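About Filtura

Filtura makes hand-held grippers and teaches people to use them. An operator carries the gripper through an everyday job, and the recordings are used to train robot arms to do the same job. Our first units were built in January in a rented workshop on Karamanlidis Street. We now run recording sessions in ordinary rooms, because that is where our customers want their robots to work.

Much of our work is with cloth. Cloth folds, slips and catches, and it has shown us more about our own mistakes than any test bench has.
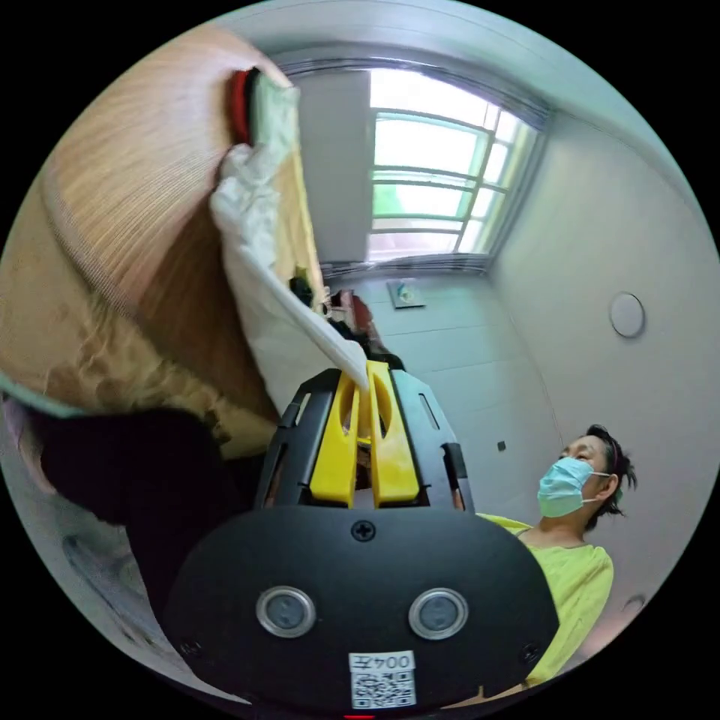
Gripper 004 with a white cloth between its fingertips and a ribbed panel.

The mistake we are asked about most is the Skemska fault. On June 26, 2018, a finger on one of our grippers failed to open when the operator let go of the trigger. The operator pulled back, the cloth tore, and the finger sprang open against the operator's thumb. The injury was a bruise. We stopped all sessions for 9 days.
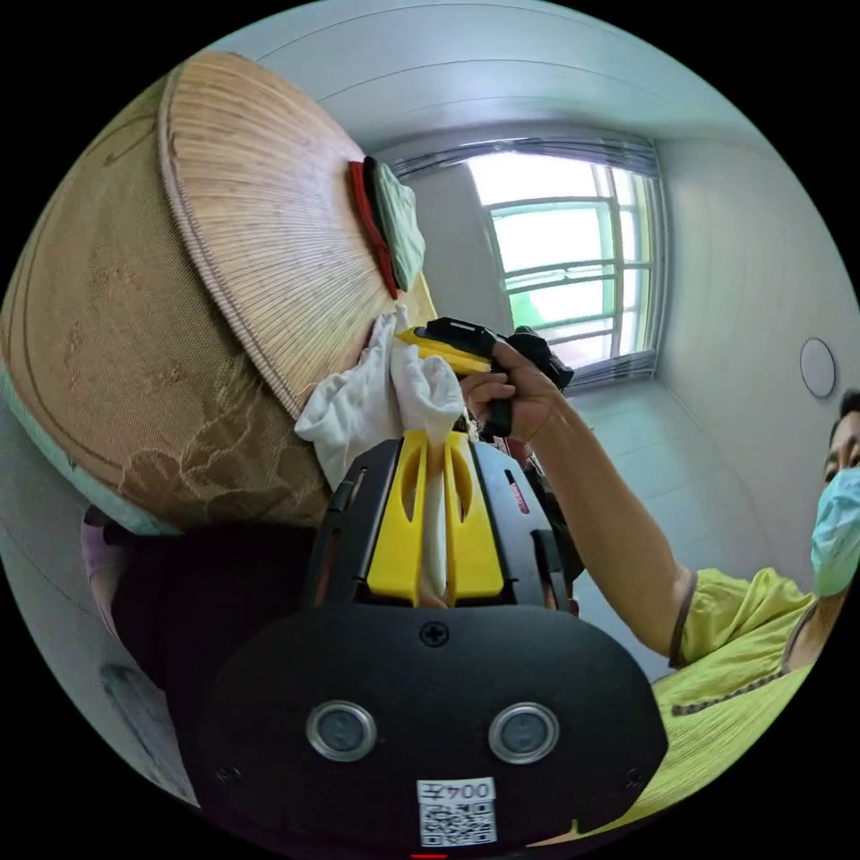
We found the cause in the return spring. A batch from our supplier had been cut short, and after long use the spring could no longer overcome the drag of lint in the slide. Our daily check missed it — we were testing the fingers with nothing between them. We recalled 100 units and found 7 with the same weak spring. All of the springs were replaced, including the good ones.

The Wostari check came out of that work. Before each session the operator closes the gripper on a folded cloth, lets go, and watches both fingers return. A unit that hesitates is tagged and taken out of use. Slides are cleaned after every 200 cycles.
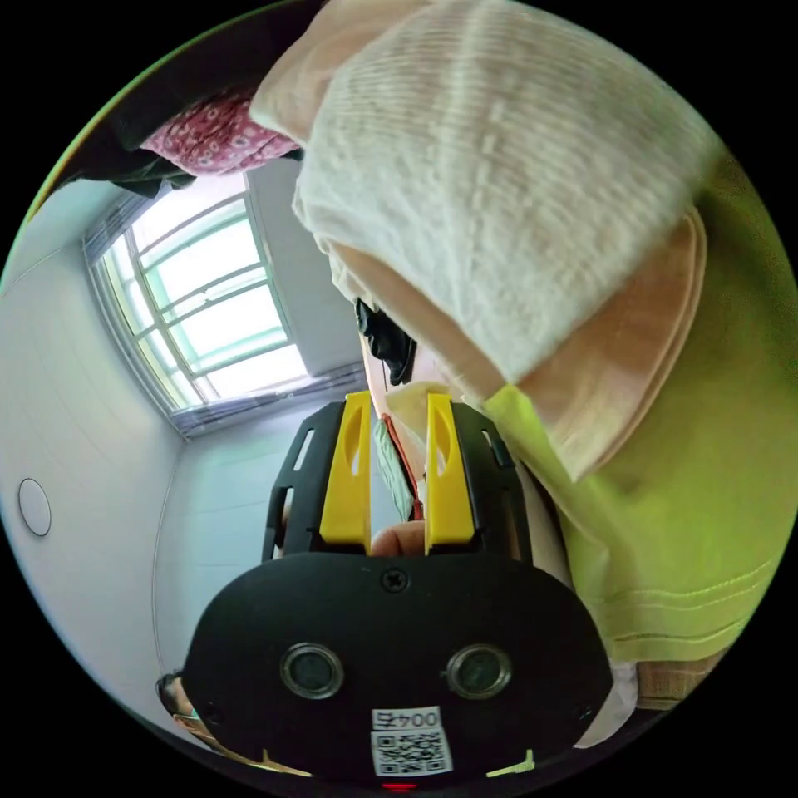

Operators can stop a session at any time and do not need to give a reason. Every stop is logged and read by the people who build the grippers. We also send our fault reports to customers, including the ones that do not make us look good.

Customers who still have an older unit can return it to our workshop for a spring check at no charge.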